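How I Clean and Style Brass-Look Candlesticks (Without Ruining the Finish)

I have a bit of a candlestick problem. It started with one pair from a thrift store and now there's a whole shelf in the hall closet, and every September, when it starts getting dark before dinner, I drag them all out and remember that I put half of them away with wax still on them. So this is my yearly cleanup, start to finish, plus how I put a little group together for a table or a windowsill once they're clean.

It takes me a Friday evening if I have a lot of them. For three or four you can be done before your coffee gets cold, apart from the drying.

What you'll need

A hair dryer or a freezer (I'll explain)
A wooden toothpick or an orange stick from a manicure set
Dish soap and warm water
Two soft cloths, old T-shirts are great
Cotton swabs
A small raised rack or platform with holes in it, for drying and for display
Felt dots for the bottoms
Candle putty, the sticky kind

Step 1: Figure out what you've got

Before you rub anything on anything, check whether it's solid brass or just gold colored. Hold a fridge magnet to the base. If it grabs, there's steel or iron under there and the gold is a coating. If it doesn't grab, it could be brass, but it could also be aluminum or zinc with a gold finish, so the magnet only gets you so far. Look underneath, where the finish tends to be thin or scratched. If you see gray or silver metal peeking through, treat it as plated.

I treat pretty much everything as plated now. I once went at a lovely short holder with brass polish and rubbed the gold right off the rim of the cup. It was from a set by Brillance, bought online, and it had never said brass anywhere on the box. My own fault!

Step 2: Get the wax off

Two ways to do it. For big lumps I use the freezer: wrap the candlestick in a cloth, leave it in there for 22 minutes (my oven timer lives at 22 because of a bread recipe and I never change it), then push the wax off with your thumbnail or the toothpick. It usually pops off in a chunk, very satisfying.

For the thin smeary stuff, use the hair dryer on low and wipe as you go. Keep it moving. If the cup is glued to the stem, too much heat can loosen it, and then you have a whole other project.

Don't use a knife. Don't use a metal anything. And please don't run melted wax down the sink, I've paid that plumber already.

Step 3: Wash, quickly

Warm water, one drop of soap, a soft cloth. Don't leave them sitting in the water. Some bases have felt or cardboard glued on underneath, and some are weighted with plaster, and neither of those likes a bath. I hold mine by the stem and wipe from the cup down, then do the grooves with a damp cotton swab. Rinse the same way, with a clean wet cloth.

If there's still a greasy film afterward, do it again with fresh water before you reach for anything stronger. Nine times out of ten it's leftover wax.

Step 4: Let them dry standing up

Dry them with the second cloth right away and then stand them on something with holes so the air can get underneath. You can use a cooling rack, but the wires on mine are so far apart that the small bases wobble. A flat platform with little holes all over is much steadier. I've had good luck with the kind sold as sink or cabinet shelves. The one I use most is from Trundar and has short legs, so it's off the counter just enough. Give it a couple of hours, or overnight if the bases are hollow.

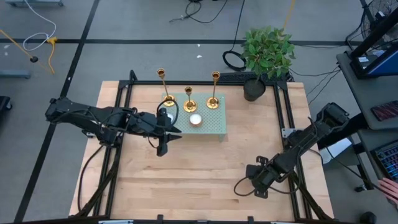 Once they're dry, put on fresh felt dots. Three per base is plenty, spaced evenly, and press each one down for a slow count of ten. If you put four on and one is a hair thicker, the whole thing rocks, and you will hear it every time somebody bumps the table.

Step 5: Buff (gently)

For a coated finish all I do is buff with a dry cloth until the fingerprints are gone. Start at the top and hold the cup while you do the stem, then switch hands and do the base last. If you want to keep the shine longer, wear cotton gloves when you put them out. I bought a pack by Yu that came with 200 pairs, which was a misunderstanding on my part, so I wear gloves for everything now.

For real, solid, unlacquered brass you can use polish. Put a dab on the cloth, rub in small circles, wipe it off before it dries, and stop while you still like it. A bit of darkness in the grooves looks good.

Step 6: Put a group together

Now the fun part. I like three, and I like them at different heights. My standard setup is tall, short, tall, with the short one in the middle pulled a little toward me. It gives you a dip in the center, so you can see the person across the table, and it keeps the candles from reading as a fence. If all three of yours are the same height, fake it with the candles: cut one down with a warm knife (the candle, not the holder!) or just burn it for an evening first.

Leave space between them. Taper flames too close together make each other drip, and then you're back at step 2. I go by hand width, one open hand between stems.

A low platform helps here too. It pulls the group together, and when you need the table for something else you can move the lot in one go, candles out and unlit, obviously. Mine goes from the drying counter to the windowsill and looks fine in both places. A pale color under gold is really pretty, by the way. I've tried black and it was a bit much for my kitchen.

Step 7: Seat the candles

Roll a pea of candle putty, drop it in the cup, and press the taper in with a small twist. Then crouch down and look from the side. A tall holder with a crooked taper will bug you all through dinner. If the taper is too fat, dip the end in hot water and squeeze it. If it's too skinny, more putty, or a strip of foil wrapped around the bottom.

I've been using the Grutora tapers, which come in a box of 100, and I'm over halfway through with no complaints except that the ivory is really more of a yellow.

When you put them away again, wrap each one separately in tissue and lay them down in the box. And check the cups for wax first. I'm mostly saying that to myself.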